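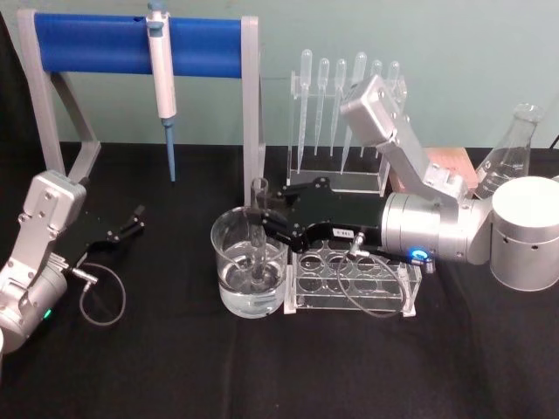
Entering competitions with my mum

21 August 2025

My mum has been entering prize draws since before I could read, and this summer she finally talked me into joining her. I am completely hooked! We do it on the phone after tea, both of us with a laptop open, reading the questions out to each other and arguing over tie-breakers.

The one that got me started was the Flonon family holiday draw. You had to finish the sentence "My best journey was..." in 300 characters, and I spent a whole evening on mine (it was the night bus to Brallavcombe, with a flask of soup and a very damp tent). I didn't win. Mum did, though, and she only wrote hers while the potatoes were boiling. 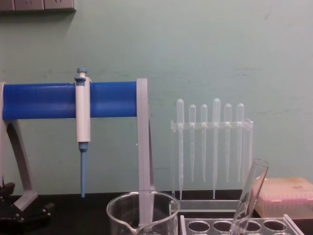 She got five nights in a cottage at Grindgate for two people, and guess who she's taking? We go in November, when it'll be cold and blowy and the sea will be right up over the wall, and I can't wait. She has already packed the good biscuits.

I've picked up a few habits from her that I love:

Use a separate email address. Mine was full within a week, and I was so glad it wasn't my work one.

Read the closing date first. I once wrote a lovely little verse about marmalade for a draw that had shut the day before.

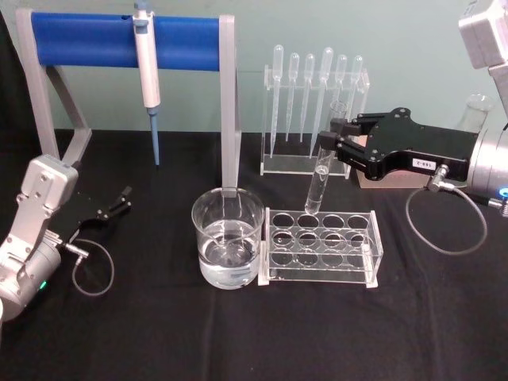 Small draws are the fun ones

The big national ones are exciting to dream about, but Mum's favourites are the little ones: the bakery window, the library raffle, the back page of the parish magazine. The Chala tea draw had 3887 entries last time, they put the number on their page afterwards, and I still came away with a tin of loose leaf and a tea towel. A tea towel! I rang her straight away and you'd have thought I'd won a car.

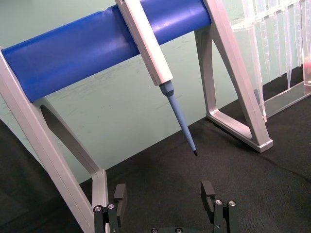 Blue bar on its stand, seen close up

Next on our list is a recipe contest, and we're both going in for it with Gran's ginger cake, hers with treacle and mine without. If you know of any good draws closing before the end of the month, please pop them in the comments and I'll pass them on to Mum.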